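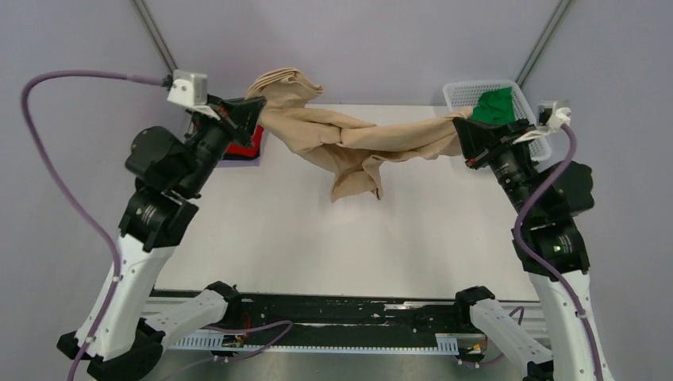
2 min read

July, dye room notebook - walnut hull, second go

Started 7:40 am. Hulls had been soaking since the last entry, smell is strong but not sour. Strained through the old pillowcase, then again through the fine sieve as the first pass left grit. Grit = specks on the cloth, learned that on the Saliba order.

Bath came to 13 liters after topping up. Tap water, no iron yet. Want to see the plain brown before anyone starts saddening it.

Cloth for this round: the Furnmont cotton, unbleached, scoured twice. Dry weight 1,012 g for the lot. Scour water ran yellow the first time, pale tea the second. Could of gone a third but the pot was needed.

Second lot is the Gavutach linen blend, 1,710 g dry. Heavier than I thought it would be. Not going in the same bath, it will hog the color. Omar wants both done together so they match. They will not match. Different fiber, different brown, said so last time too.

8:25 - cotton in, wetted out first. Heat to low. Stirring every few minutes with the long paddle, lifting and turning so no fold sits on top. The folds that float are where the pale streaks come from.

9:10 - bath just steaming. Color taking faster on the edges than the middle. Opened the bundle out and put it back in loose, seemed to even up.

10:00 - heat off. Leaving it to cool in the bath. Lid half on.

Sample strips: cut 2 from the end of the cotton before dyeing. One stays raw for comparison, one comes out at the one hour mark. Pinned the raw one to the back page. Label fell off, it's the one with the selvage.

Alum question. Walnut doesn't need a mordant and I'm not using one here. The Kindero recipe card says to use it anyway. Maybe it shifts the tone warmer? Worth a strip, not a whole length. Omar Khoury if you are reading this, please don't tip alum in the big pot while I'm at lunch.

1:15 pm - pulled the one hour strip out of its rinse jar. Nice mid brown, a bit pink when held up next to the window. Rinse still running color. Soap was the cheap flakes, switch back to the neutral stuff before the real wash.

To do
- second scour on the linen blend, check for size left in it
- get more hulls, the bucket by the door is moldy on top, skim and see
- gloves!! left hand is brown to the wrist
- iron strip, tiny pinch, seperate jar, keep away from the main bath
- write lightfast strips up properly, half are still taped in the window with no dates on

Exhaust bath goes in the lidded tub, top shelf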